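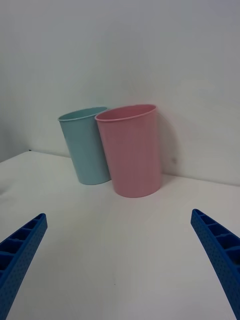
Does the Woltach kit come with enough recorded data to judge it before buying?
Enough to judge the hardware and the recording software. The sample set is too narrow to tell you how a trained policy will do on your own table.

Woltach two-arm kit, sample recordings: reviewer's data card

Maintainer: Yanling Qian. Second reader: Emiliano Maldonado.
Status: open, last edited in March
Vendor: Sergate

What this covers

Sergate sells the Woltach as a two-arm tabletop kit with rigid-looking blue fingers, a wrist camera on each arm and a fixed camera for the whole workspace. The brochure calls it "ready for real kitchens." We reviewed it for the Bitville shared lab, which has money for one kit this year and no wish to regret it. This card goes with the recordings we kept. It isn't a Sergate document and they haven't approved it.

Contents

50 episodes, two cups and a can, white table, white wall. Each episode has wrist video, fixed-camera video, joint positions and a one-line task label. Some labels were typed by Chenxi Liang and some by Xinyi Hou, and the wording differs more than it should.

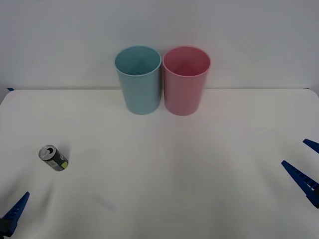 Fixed camera: can on its side, both cups upright at the back.

Sergate's quick-start guide suggests 500 episodes per task, a number we'd like to see defended. We asked for the test results behind it and got a link back to the guide.

Known problems

– Backgrounds are plain everywhere. Anything trained on this has never met a patterned tablecloth.
– 19 episodes have wrist video that lags the joint log. They are listed in lag.txt and we left them in.
– "Pick up" and "grab" both appear as labels for the same motion.
– The success flag is set by the operator pressing a key. Treat it as an opinion.

What we think so far

The arms are well made and the fingers grip better than we expected. Setup took Yaqin Song most of a Thursday, against the "under an hour" on the box. Our bigger doubt is the second arm, and whether a buyer gets much for it
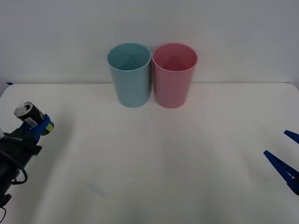
when so many tabletop jobs can be done with one. Sergate prices the pair as a bargain – it is only a bargain if you had a use for both. Handovers and lid-opening would make a better case, and neither is in this set. We have asked for a loan extension to record them.

The Liao export plugin is sold separately. We didn't test it. The raw files open without it.

Use

Fine for checking file formats, camera sync and loading scripts. Don't quote success rates from it, and please don't let a salesperson do so either. Corrections go to Yanling, with the episode number in the subject line.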